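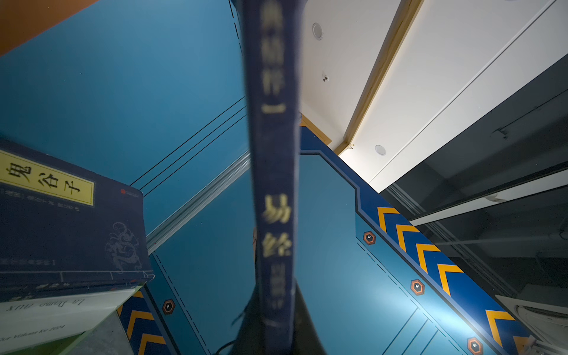 Section 8. Recording book-handling episodes

Read this section with the arm powered and idle. Section 7 covers calibration, and if you skipped it, you will be back there by step 4.

An episode is one pick and one place, driven by you through the leader handles and saved with all camera streams. The Forka trainer wants at least 500 good ones per task before it produces anything worth watching. Bad ones it learns from just as eagerly.

Before you start

1. Choose your books. Mix hardcovers and paperbacks, pale covers and dark, and more than one script on the spines. Dorothy Wainwright's first set at Bloxham was all one encyclopedia, and the resulting model was superb at that encyclopedia.

2. Set the gripper force to 2 on the Rokix panel. Higher settings leave dents. Lower settings leave books on the floor.

3. Wipe the wrist camera lens with the supplied cloth. Your sleeve is not the supplied cloth.

Recording

4. Press REC and wait for the tone. Anything you do before the tone is exercise.

5. Bring the fingers down on either side of the book and close them slowly. Stop when the force bar turns green.

6. Lift straight up until the book clears its neighbors, then pause for one second. The trainer uses the pause to split the pick from the place.

7. Move to the target and lower the book. Open the fingers only when it is resting on something.

8. Press KEEP or DROP. DROP discards the episode, not the book.

Note: A spine close to the wrist camera will look soft. Leave the focus alone. The lens is fixed for the working distance, and refocusing halfway through a set means recording the whole set again. Seon-mi Seol has done this and does not recommend it.

Note: Tilted and overlapping books are welcome. Resist the urge to tidy between episodes. A clumsy grasp that you correct and finish is also worth keeping – label it RECOVERY.

CAUTION: Check that the cable at the wrist has slack before each lift. A snagged cable stops the arm with error 1855, and clearing it requires a full restart.

CAUTION: Keep your hands out of the work area while the arm is live, even if the book is about to fall. Let it fall.

Ending a session

9. Park the arm, then choose Upload. Fidurside keeps the local copy until the server confirms every stream.

10. Write your initials and the task name in the session log. "Books again" is not a task name, whatever Dennis Wragg's entries suggest.

If the upload stalls at almost 500 episodes, split the set in half and send each part separately.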